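This site uses cookies to remember your settings. Accept / Manage preferences

22 June 2019
Ballormont registers, bench notes

Best day we've had on this job! The second baptism book from the Ballormont mission is finally open all the way, and the ink under the old paste is far better than any of us dared to guess in the spring. Quick recap for whoever picks this up next: 59 leaves in the book as it came in, 57 with writing on at least one side, two blank at the back that somebody used for testing pens (lovely loops, by the way, I want to keep good photos of those).

Started with the spine. The old glue came off in long curls once the poultice had sat for 33 minutes. I tried shorter yesterday and it just smeared. Wrote the time on the card by the sink. The sewing underneath is original, three raised supports, and the thread is sound except at the tail, where it has gone to fuzz over the last two gatherings. I'd like to leave the good sewing alone and only tie in new thread there.

Leaf 33 is the prize. It had been pasted flat to its neighbor, and when it lifted there was a whole marginal note in a different hand, smaller and browner than the main entries. It names the godparents for a group baptism and gives the home village for each family, which the main column leaves out. The Tapley transcript skips this note completely, so either the pages were stuck by then or the copyist didn't care. Those village names are exactly what the descendants' group has been asking the diocese for. I went back and forth between the two books most of the morning and forgot to eat.
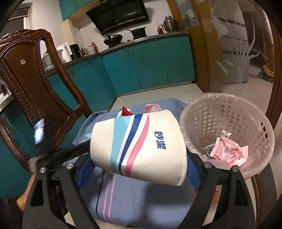
Can the marginal note be dated from the ink alone?

The ink only tells us it's iron gall, which was in use before, during and after the years this book covers. The handwriting is a better bet, and the next step is to set it beside the signed entries in the burial book and look for the same tall d and the hooked tail on the y.

Afternoon: mending. Used the thin tissue on all the edge tears up to leaf 20 and the heavier one at the corners where people turned pages for two hundred years. Paste was a touch too wet on the first batch, and leaf 6 cockled. Re-dried under felt and it's much better, though you can still feel a ripple near the gutter. Next batch of paste: sieve it twice, and let it stand before thinning.

The Dano lamp is a joy for this. Low angle, from the left, and every scraped-out word jumps up off the page. Found two erasures in the marriage section at the back that I'd have sworn were stains. 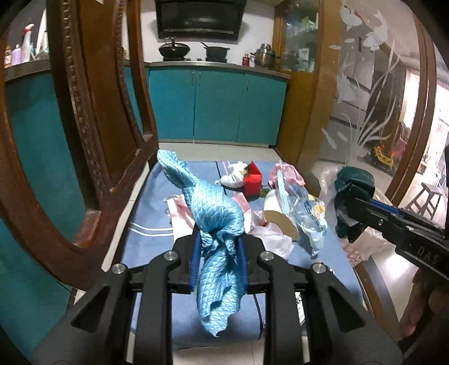
Light blue quilted cloth with a diamond stitch.

Scans. Zatar settings are saved under "ballormont-2", please don't overwrite them, I lost half a day to that last time. Straight light first, then raking, same leaf, before you turn. The file numbers for this book start at 1000 so they won't collide with the first one.

Still open:
- thread for the tail, the sample we have is too white
- ask the diocese whether the burial book can stay here until September
- leaf 41, small hole through a surname, check the back before filling
- a proper wording for the catalog note. The main clerk calls people one thing and the margin calls them another, and I think both should be printed in full, side by side, with the spelling left as it is

Book is under light weight on the long shelf, boards off, leaf 42 up.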